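Last updated 20 January 2020

# Pledow tableware hire: frequently asked questions

Pledow hires out plates, bowls, cups, cutlery, serving dishes and lunch boxes for parties, school events, works dos and funerals in Nornirville and the villages nearby. These are the questions we get most by phone and email. If yours isn't answered, ask at the counter or use the contact details at the bottom.

## Booking

### How far ahead do I need to book?

A week is enough for most orders. For weddings, and for anything in December, a month is safer. We will take a same-day booking if we have the pieces on the shelf, but you would need to collect it yourself.

### What is the smallest order?

There isn't one. You can hire a single gravy boat if that is all you need. The hire charge has a floor of £6, so a very small order may cost more than you expect.

### And the largest?

We hold 3,031 pieces in total, counting every fork. In practice the limit is usually the dinner plates. The plain white ones run to 199, and past that we would have to mix in a second pattern. Most people don't mind this if the patterns are kept to separate tables, and we can pack them that way if you tell us.

### Can I see things before I book?

Yes. There is a sample shelf by the counter with one of everything in the catalogue. You can also borrow a sample place setting overnight for free if you leave a card number.

### Can I change the order after booking?

You can add pieces up to the day before, subject to stock. You can take pieces off up to three days before and we will adjust the bill. After that the price stays as it is, even if fewer guests come.

### Do you take a deposit?

We take a quarter of the hire charge when you book. The rest is due on collection or delivery. There is no separate breakage deposit for orders under £94. Above that we ask for a card to be kept on file until the order comes back and has been checked.

## Choosing what you need

### How many plates per guest?

For a sit-down meal, one of each size per guest and a few over. For a buffet, allow two side plates each - people put the first one down and forget where. For tea and cake, one side plate, one cup and one saucer each, and more teaspoons than you think.

### What size table do the settings fit?

Allow 60 cm of table edge for each dinner setting. You can go down to 50 cm for a cold lunch with one plate and one glass, though elbows will touch. Big serving dishes are best on a table of their own, and the depth of that table matters more than its length. Measure the usable top and not the whole thing. If there is a rail or a lip along one side, or the wall leans in behind it, take that off.
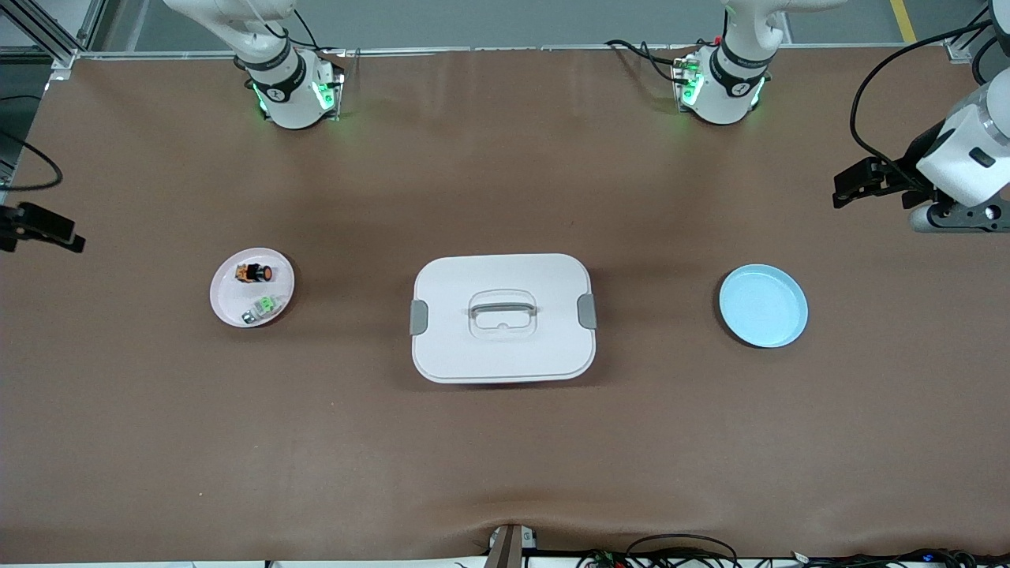 *Brown work table with a metal rail along the far edge.*

If you are using trestles, check that they are locked before you put anything on them. We do not hire out tables, but Cornari do, and they will deliver to the same address if you give them our booking number.

### Do I need a cloth?

No. A cloth cuts down noise and hides a scruffy top, but it also slides. For children's parties we suggest a wipe-down cover taped or clipped underneath. Leave enough to tuck in at the corners, and smooth it out from the middle before laying up. Creases near the front edge are where cups tip over.

### What colours do you have?

Dinner and side plates come in white, cream, pale pink, light blue and a dark green. The bowls come in white and cream only. Cups are white. We used to have a yellow range, but there are too few left to make up sets. What remains is in the sale box by the door.

### Can I mix colours in one order?

Yes, in any numbers, at the same price. It can be a useful way to mark things out. One school we supply puts anything with nuts on one colour and everything else on another. If you do this, put up a sign as well. Guests don't always guess the system.

### What are the coloured plates made of?

The catalogue lists the material next to each item. The white and cream ranges are china. The coloured ranges are melamine, and so are not suitable for the microwave or the oven. They may be washed in a dishwasher on a normal cycle.

### Do the lunch boxes have lids?

All of them have lids. The catalogue has one size with dividers and one without. Lids are counted as part of the box, so a box that comes back without its lid is charged as a missing box. Please check bags and coat pockets before you send them back.

### How much does a lunch box hold?

The plain one takes a round of sandwiches, a piece of fruit and a small cake. The divided one takes slightly less bread but keeps the fruit from rolling about. Neither is meant for soup.

### Is it better to use boxes or plates for a working lunch?

It depends on the room. Boxes suit places where people eat at their desks or come and go at different times, and they can be packed the evening before. Plates suit a lunch where everyone stops together. Quite a few of our regular customers order both, with boxes for the people who are out on site and plates for those staying in.

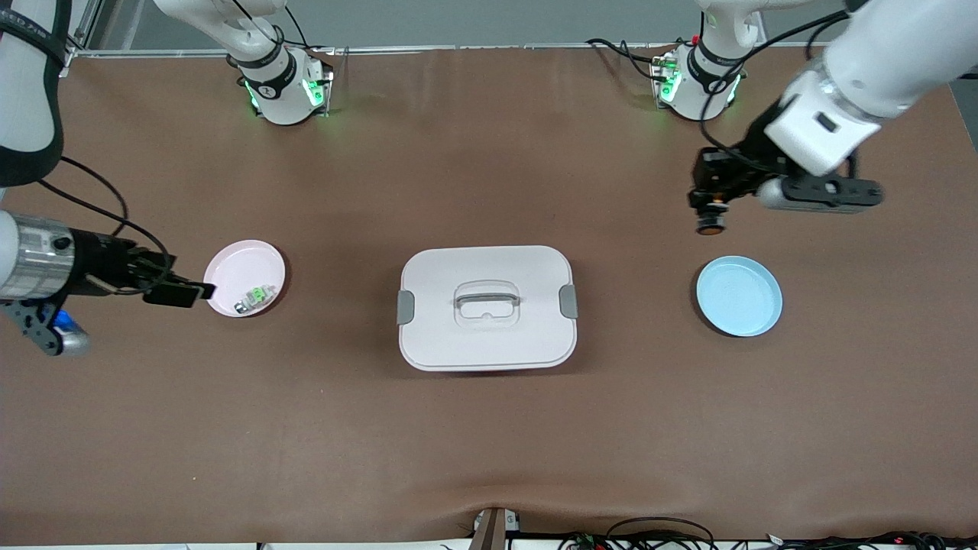 When ordering both, tell us the two numbers separately and we will pack them in different crates. That way the boxes can go straight to whoever is making the sandwiches. Label the boxes on a strip of masking tape and not with a pen. Pen does not always come off, and we charge for boxes that can't be cleaned.

## Collection and delivery

### When can I collect?

The counter is open from 8.30 am to 5 pm on weekdays. Go round to the side door for crates - the front step is steep. Someone will help you load the car if you ring the bell.

### Do you deliver?

Yes, free within Nornirville and for a flat charge outside it. The charge is on the price list. We give a two-hour slot the day before. The driver will bring crates to the first dry place inside the door but can't take them upstairs unless this was agreed at booking.

### How are things packed?

China goes in crates with dividers. Melamine is stacked with a paper sheet between each plate. Cutlery comes in rolls of ten. Please keep the packing, including the paper, and send it all back with the order.

### How long can I keep the order?

The standard hire is three nights, so that you can collect the day before and return the day after without rushing. Extra nights are charged at a tenth of the hire price each. Ring us if you are going to be late. We may have the same pieces booked to someone else.

## Washing up and returns

### Do I have to wash everything?

No. Scrape off the food, tip away any liquid and put the pieces back in the crates. Washing is part of the price. If you would like to wash up yourself you can, but we will wash it all again anyway and there is no discount.

### What if something is broken or lost?

Tell us when you bring the order back and put the broken bits in a bag marked "broken". We charge the replacement cost, which is printed next to each item in the catalogue. There is no handling fee on top. Small chips that were there before are marked on your packing sheet. If you find one that isn't marked, ring us before the event and we will make a note.

### I've found something extra in my crate. Is it yours?

Possibly. Our pieces have a small P on the underside, apart from the cutlery. If you are not sure, send it back and we will sort it out. We return a fair amount of family cutlery to its owners each year, mostly teaspoons, and one very nice cake knife is still waiting under the counter.

## Food and safety

### Can you supply the food as well?

No, only the things to put it on. We are often asked for names. Chidiac do cold buffets and can collect our crates directly if you sign for it on the booking form. You pay them for the food and us for the hire.

### Can hot food go in the serving dishes?

Yes in the china ones. Warm them first with hot tap water if the food is coming straight from the oven. The melamine platters are for cold food, bread and cakes.

### How long can a buffet be left out?

Cold food that ought to be in the fridge should be out for no more than four hours, and once only. After that, throw away what is left. Put out half to begin with and bring the rest later. Your caterer or the venue may have stricter rules, in which case follow theirs.

## Contact

Ring during counter hours, or email at any time and you will have an answer by the next working day. For large orders and anything to do with schools, ask for Pirjo Ahonen, who handles both. The counter will be closed for the second week of February for stocktaking. Orders already booked for that week will be delivered as normal, and returns can be left in the side porch.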